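Packet-sorting cell at Orard back at work after gripper and cable repairs

The two-armed packet cell at Orard's Villa workshop is running full shifts again after a repair that took most of four days. The cell, which picks small wrapped packets off a table and puts them in a basket, had been slowed down since early August by missed grips and a wrist camera that kept dropping its signal.

Katia Bianchini, who looks after the cell, traced the trouble to two separate faults. A cable to one wrist camera had worn through its jacket where it bent over the last joint. On the other arm, the finger mount had worked slightly out of line, so the two tips no longer met squarely.

"For a while we thought it was one problem," Bianchini said. "The arm would miss a packet, and we'd look at the camera. The camera would be fine that time. Then the other arm would miss one with a perfectly good picture."

The workshop's log shows 2472 picks between the last scheduled service and the day the cell was taken down. The service interval for the finger mounts was supposed to be 4000.
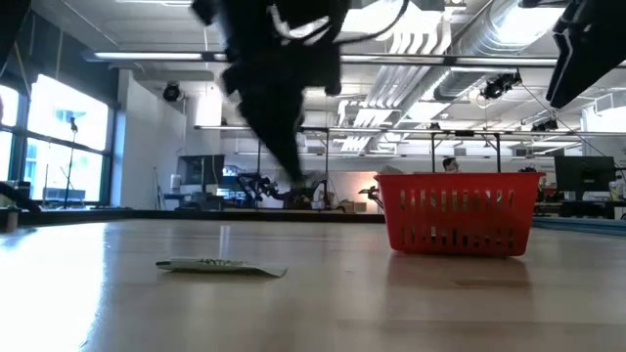

Most of the repair time went into the cables. The old routing used one tie at the wrist and another well up the arm, and the slack between them was left to find its own way around. The new ties hold each cable close to the joint and leave a measured loop above it, so that the arm can turn through its full range without pulling. Tuncay Ertürk, a technician from the service firm Monell, ran each arm by hand through its lowest and highest positions before closing the covers. He did this over the table with the red basket in its usual spot on the wood and a packet lying out to the side, because the reach past the rim is where the old cable used to catch. One tie had to be moved twice. The bend at the wrist now stays wider than the minimum listed for the cable.

The finger mounts were a shorter job. Ertürk took both fingers off the misaligned gripper, cleaned the seats and found that one of the locating pins had worn on one side. Monell had the pin in stock. The screws went back in with thread locker and were marked with a paint line, which makes it easy to check whether one has moved.

Liesbeth Leemans, who schedules work on the cell, said the pin would probably have lasted longer with heavier parts. The packets are light and slippery, and their crimped ends give the fingers very little to hold. Operators had raised the grip force in small steps over the summer to make up for the missed picks. The higher force put more load on the pin each time the fingers closed.

"Each step made sense on the day," Leemans said. "When we added them up it was a lot more than the arm was set up for."

The force has been put back to its original value. Changing it now takes a login, and the change is written to the log with the name of the person who made it.

With the hardware back together, the cell still had to be calibrated. Taking the fingers off shifts where the control software believes the tips are, and even a small error shows up at the basket. Too low and the finger touches the rim on the way in. Too far to one side and the packet lands on the table.

Debora Sartori did the calibration in an afternoon. She used a printed target for the cameras and a steel pin clamped to the table for the tips, touching each finger to the pin from four directions. After that she ran slow picks, starting with packets that lay apart from the others and leaving the overlapping ones for later.
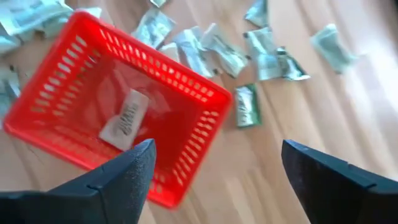 Slow running turned up one more item. The overhead lights and the windows both reflect off the table, and the wrist cameras had been set up in the spring, when the blinds were down most of the day. Sartori lowered the exposure on both wrist cameras and repeated the check in the morning and again at about 4 p.m. She has asked for a matte mat for the table, but that has not been ordered yet.

The final test was 400 picks at normal speed, split evenly between the two arms. Bianchini signed the cell off the same evening. Some picks needed a second try, mostly where packets lay across each other, and she said that was in line with how the cell behaved when it was new.

The service sheet has been changed as well. Finger screws and cable ties are now checked at the start of each week with the power locked out, and the camera lenses are wiped at the same time - with a dry cloth only, after an earlier cleaner left a haze on one of them. The interval for the finger mounts has been cut in half until there is more data on how the new pin wears.

Ada Testa, who manages the workshop, said a second cell at the Firnden site uses the same arms and the same cable routing. It has not shown either fault so far. Ertürk is due there next month to redo the ties and measure the pins, and the Firnden cell will be down for one day while he does it.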